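Breakfast Counter Layout in a Shared Student Kitchen
Project report, Home and Interior Studies, second year

1. Background

The kitchen at Quezada House is used by 19 residents. In February we asked all of them what annoyed them most about it, and the most common answer was the breakfast corner. People waited for the toaster, put bread down wherever there was space and left crumbs along the back of the counter. Our project looked at whether a different layout would help. We had a budget of 100 dollars and were not allowed to drill into the walls or change the outlets.

2. Method

We kept a tally sheet in the kitchen for 4 weeks, two with the old layout and two with the new one. Residents marked the sheet each time they made toast and noted if they had to wait or move something first. We ended up with 417 entries. A few were hard to read and were counted as toast only.

In the old layout the toaster shared a corner with the kettle, the Tendska bread bin and a dish rack. In the new layout the dish rack went to the other side of the sink and the bread bin moved to the shelf over the fridge. The kettle stayed where it was because of its short cord.

3. Choice of surface

We compared a wooden board, a plastic tray from Homeda and the bare counter. The tray caught crumbs well but slid when someone pushed the lever down. The board stayed in place but had to be lifted for wiping, and most people did not lift it. The bare counter won, even though crumbs are harder to see on gray. 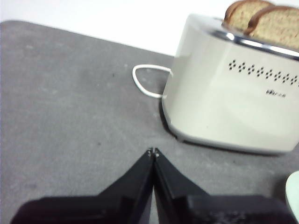

The other point was free space beside the toaster. Residents told us they want to put a plate down before the toast is done, and in the old layout the plate often ended up on the dish rack. With the rack gone there is room for a plate and a butter dish – two plates if the kettle is pushed back. A two-slice toaster is enough for most mornings, but it is slow when several people have class at 8 a.m.

4. Results and problems

Fewer people reported moving things in the second half of the test. Waiting times did not change much, and we did not expect them to with one toaster. The bread bin was less popular in its new place. Shorter residents could not reach it easily, and after a few days it came down again and stood next to the fridge.

We spent part of the budget on a Jandau counter brush and a hook for it. The brush was used more than the sponge. If the test is repeated, the bread bin should get a lower shelf from the start, and the tally sheet needs a separate column for bagels.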